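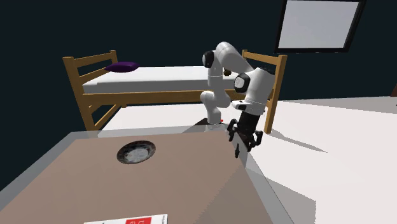 A robotic arm beside a wooden table in a simulated bedroom.

Skillard promises faster flood repairs, but the small print is thin

26 September 2023

Restoration firm Skillard says it will have crews inside flooded homes within 4 hours of a call under a new agreement with the insurer Peeters, which covers most of the terraces along the river in Brorbridge. The pledge was announced on Tuesday at the company's Sovbridge depot. Households there who are still living upstairs after the July storms may want to read it twice.

The clock, according to the terms handed out afterwards, starts when Peeters passes a claim to Skillard and not when the policyholder picks up the phone. The terms set no limit on how long that handover can take. Nor do they say what a crew must do on arrival. A visit to take moisture readings would count, and so would one to drop off a dehumidifier.

Skillard says it dealt with 318 water damage jobs in the district after July. It would not say how many are finished. Asked twice, a spokeswoman said the "great majority" were "at or beyond the drying stage", a phrase that could cover anything from a newly decorated front room to bare brick and a hired fan.

Dirk Coppens, who runs the residents' group on the Brorbridge side of the river, has been keeping his own list. He has spoken to 5 households in his street whose kitchens were stripped out in the first week and have not been touched again.

"They were very quick to take things away," he said. "I'd like to see a promise about when they bring them back." 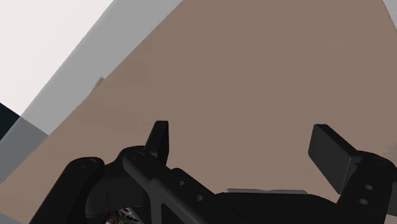
Coppens was also unimpressed by the cash offer attached to the scheme. Customers who agree to use Skillard will have their excess waived up to a limit that Peeters has yet to publish. Those who choose their own builder will pay the excess in full and must send in two written quotes before any work starts. Peeters says this is to keep costs under control and that policyholders remain free to pick whoever they like.

That freedom looks rather narrow to local builders. One plasterer, who asked not to be named as he still takes work from both firms, said small outfits had been losing insurance jobs for years and expected to lose more.

The agreement applies to 1522 addresses. Letters are due to go out to them next month, though neither company would give a day. Skillard says it is taking on more staff in Sovbridge to cope with the winter, but gave no figure for that either.

Peeters said it would review the scheme after its first year. It has no plans to publish the results.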